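Mikik
Home | What we do | About us | Join the team | Contact

About us

Mikik is a small company in Harescombe. We collect examples from which robots learn to handle things. Our customers are laboratories and machine builders who already have a learning system and need good material to teach it with. We do not build robots and we do not sell software. We make recordings, we check them, and we deliver them in order.

How we started

The company was founded by Jeferson Vieira, who worked before as a maintenance engineer in a bottling plant. In that work he had to programme robot arms point by point, and each time a bottle changed its shape the programme had to be written again. Later he joined a research group which tried to teach an arm from demonstrations. The method was good, but the demonstrations were collected in the evenings by whoever was still in the building, and each person did the task in his own way. Half of the files had no notes. Jeferson thought that this part of the work deserved people who do it as their profession.

The first office was one room above a bicycle shop. We had two desks and a kettle, and the staircase was so narrow that our first table had to be sawn in two and joined again upstairs. We moved to the present building in September, three years after the beginning. The table came with us and it is still in use, with the line of the saw in the middle.

What we do

An example, in our meaning of the word, is one complete attempt at one task, from the starting position until the operator declares the end. It contains the movements of the arm, the opening and closing of the gripper, the camera views which the customer has ordered, and a sentence in plain English that says what should be done. "Put the red cube on the green cube" is such a sentence. The operator may not change it. If the sentence is not clear, the work stops and we write to the customer.

We record failed attempts too. A failed attempt is marked as failed and goes in its own folder, and the customer decides if it will be used. Some customers ask especially for attempts in which the operator makes a mistake and then corrects it. These are the most difficult to make honestly, as a person who plans a mistake does not move like a person who makes one. We therefore do not plan them. We keep them when they come.

One order normally has 200 examples for each task. Our largest order until today was the Skekport project, for which we delivered 958 accepted examples. For the Poojary set, which has only stacking and sorting of small objects, the number was 286. We learned from that project that lighting must be written in the notes as carefully as the positions of the objects, and we have done so in every project after it.

Simulation and real arms

We work in both ways. A real arm gives contact, weight and small surprises which no programme gives completely. Simulation gives us the possibility to begin a task from many starting positions in one morning, and to return exactly to a position that caused trouble. Most customers start in simulation and come to the real arm in the second order.

In simulation the operator guides the arm with a hand controller and watches it on the screen. We begin with very simple views, with cubes and a plain background, so that a new operator can give full attention to the approach of the gripper. Only afterwards we add other objects and more crowded surroundings.
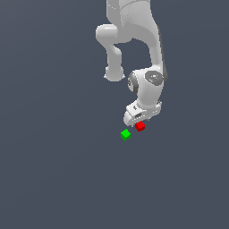
Cube task in simulation: the gripper close to the red cube, with the green cube a little lower.

How we check

Every example is looked at by a second person who did not record it. This person has a short list: the sentence agrees with the action, the start and the end are in the right place, no camera view is missing, and the arm did not move in a manner that would be dangerous on a real machine. If the two persons do not agree, the example is put aside and Jeferson looks at it. He has the last word, and he writes his reason in the notes so that the next similar case can be decided without him.

We also limit the time at the controls. One session lasts 30 minutes and then the operator must take a pause. Tired hands make short, nervous movements, and the learning system will copy them faithfully.

The people

Our operators come from different work. We have a former dental technician, two people from the clothing trade, a crane driver and several students. No diploma in engineering is required. We look for calm hands, patience, and the habit of writing down what happened. New colleagues receive training of around four weeks, and all of it is paid. During this time their recordings are used for practice only and are never delivered.

English is a second language for many of us, also for the writer of this page. Please excuse small faults. The notes which we send with the data are read by a native speaker before they leave the house.

Visits

Customers and schools are welcome in our building in Harescombe. Please write to us first through the contact page and tell us how many persons will come, as the recording room is small and must be quiet during the sessions. The best time is after 2 p.m., when the morning recordings are finished and the operators can answer your questions.

Mikik, Harescombe
Contact | Data and privacy | Back to top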